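Closar hand-held gripper: frequently asked questions

Last updated Mon 11 September

These answers cover recording demonstrations with the hand-held gripper and the wrist camera it carries. For demonstrations by remote control, see the second half of the page. Installation of the Esus controller is covered in its own manual.

Outdoor recording, wrist view, with open sky and sun glare:
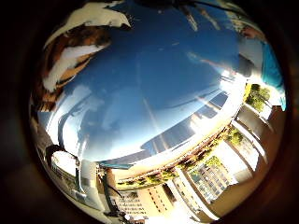
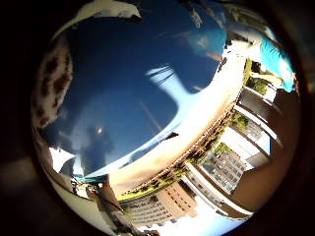
Can I record outdoors?

Yes. Direct sun raises two issues. The exposure drops when sky fills the view, and pale surfaces may still wash out. Glare also reduces the number of features the tracker can use. Sky gives it nothing to hold on to, so keep buildings, trees or other fixed structure in view while you move.

The view looks bent. Is the lens faulty?

No. The lens is a fisheye and straight edges curve towards the rim. The dark border is normal as well. Do not crop or straighten the files before upload – the calibration assumes the original circle.

Why are the fingers blurred?

They sit closer than the lens can focus. The software needs their position and opening, and a soft edge is good enough for both. If a finger drifts out of view during a grasp, check the camera mount for play.

Does it matter if the camera tilts or points up?

Short tilts are fine. The tracker will usually carry through up to 2 seconds of poor view on motion data alone. Longer gaps are flagged in the log and the demonstration is split at that point.

How many demonstrations does a task need?

It depends on how much the task varies. For a single pick and place with fixed objects, 30 clean demonstrations are a reasonable first set. Our Tokberg bench task used 51. Add more if the object changes colour, size or starting position.

Should I discard mistakes?

Discard drops and collisions. Keep small corrections, such as a second approach to a handle, as the robot will need to recover in the same way.

When should I use remote control?

Use it when the arm's reach or joint limits matter. A person holding the gripper can make moves the arm can't, and these are rejected at the checking stage. Remote control is slower, but each recorded path is one the arm has already followed.

Can I mix both kinds in one set?

Yes, from release 69 onward. Label each file by source. Files from the Van der Linden leader arm must be converted first, using the import tool in the Data menu.

Where are the recordings stored?

On the card in the handle until you dock it. Docking copies the files but does not erase the card.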